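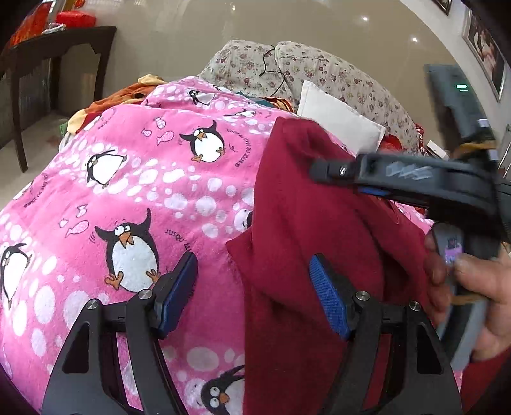
gripper and the dark red cloth, penguin blanket underneath

wosterel_linens
So this is our day now at the Pliltdale site. Used to fold, now we hold grippers and teach the folding. Same pay. Two breaks still. Anyone else?

tondby93
Same, since March. My wrists like it better than the old line tbh. Less lifting

pressroom_5
Great, and when the robot learns it? They cut two from our shift at Awad allready. You're training your replacement

wosterel_linens
Maybe. Soft stuff is hard though – the fleecy things bunch up every time you grab them
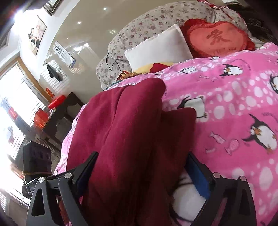 and you have to go slow or the take gets tossed. Nearly 5 hours of that yesterday, my thumb is shot. Not seeing a robot do it soon

pressroom_5
Thats what we said about the sorter

tondby93
ok but sorting was awful, dont miss it. Ask for the retraining in writing – we did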